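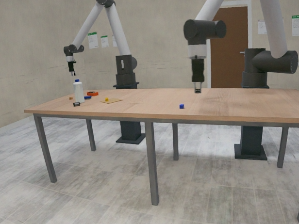

How I oil a wood tabletop

I put off oiling my table for a whole winter and then did it in one February afternoon, so don't be scared of this job!

Clear everything off and wipe the top with a damp cloth. Let it dry overnight. Next, sand lightly with 100 grit, always along the grain (I went across it once on a shelf and you can still see the scratches). Go over it again with something finer, then vacuum up the dust.

Pour a little oil on a lint-free rag and rub it in. Thin coats - really thin. My friend Nobuhle uses an old T-shirt and swears by it. Wait 20 minutes and wipe off whatever hasn't soaked in, or it'll stay tacky for days.

Do a second coat the next day, and don't forget the edges and the ends, where the wood drinks up more. Lay your oily rags flat outside to dry before you toss them. A balled-up rag can catch fire on its own.

I keep hot mugs off mine for a week after the last coat.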